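Section 4: Setting up your Gitudo ball bounce kit

Welcome to the fun part! By now you've unpacked the Gitudo kit from Grendico, charged the base unit and paired it with the Girnenon app. This section covers sorting your tennis balls, setting the release height and running a first bounce test. Set aside a quiet half hour, and do it on a hard floor if you can.

4.1 Before you start

1. Check that the app shows firmware 28 or later. If it shows anything older, go back to section 3 and run the update.
2. Leave your balls in the room overnight. Rubber is fussy about temperature, and a ball straight out of a cold car in October will bounce low.
3. Put each ball you plan to test on a flat, light-coloured surface and look it over for bald patches, splits and lifting seams.
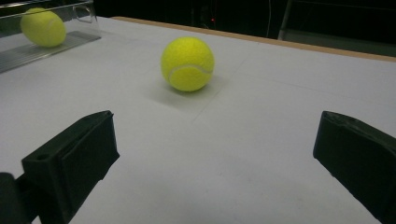
Figure 4-1. A tennis ball on a white tabletop, ready to look over.

Note: Fluff is fine. A fuzzy ball and a worn one can bounce very much alike, and finding that out for yourself is half the joy of this kit.

4.2 Sorting your balls

4. Give each ball a firm squeeze. Anything that caves in easily goes to the dog.
5. Open Ball Library in the app and tap Add. Choose Pressurised or Pressureless – the app uses a different chart for each.
6. Give every ball a name. Initials work well, and so do silly names if you have kids helping.
7. Keep sorted balls in an open container so they don't roll off while you're busy with the app. Clear plastic is handy.

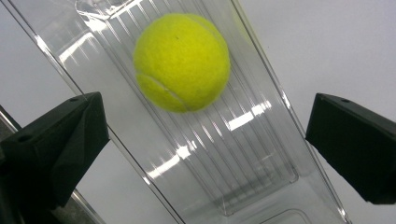

Figure 4-2. Ball in a clear plastic trough.

Caution: Don't store balls on a windowsill or beside a heater. Warm balls read high and you'll end up chasing results that make no sense.

4.3 Setting the release height

8. Stand the mast upright in the base and turn the collar until it clicks.
9. Slide the cradle up to mark 63 and tighten the thumb screw. Finger-tight is plenty.
10. In the app, tap Level. Adjust the feet until the circle turns green.
11. Set a ball in the cradle and let it settle.

If the circle flickers between green and grey, the floor is moving. Old floorboards do this a lot. Try a spot close to a wall, or move out to the garage.

4.4 Your first bounce test

12. Tap Start, step back and wait for the tone.
13. The cradle opens by itself. Let the ball bounce twice before you catch it.
14. Repeat with the same ball until the app says Set complete, then move on to the next one.

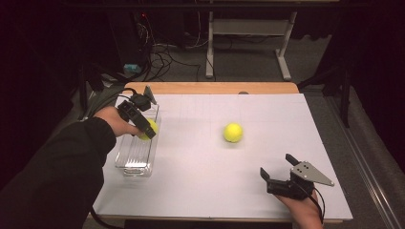

Figure 4-3. Two tennis balls and a clear container on a gridded white board.

Your results show up as a coloured bar beside each ball's name. Watching the first few fill in is a treat!

4.5 If something goes wrong

Code 29: the ball left the sensor's view. Level the base again and repeat the drop.
Code 1701: the cradle didn't open. Switch off, clear any felt from the hinge, then switch back on.

For a printed bounce chart or the Trịnh scoring method, see section 5.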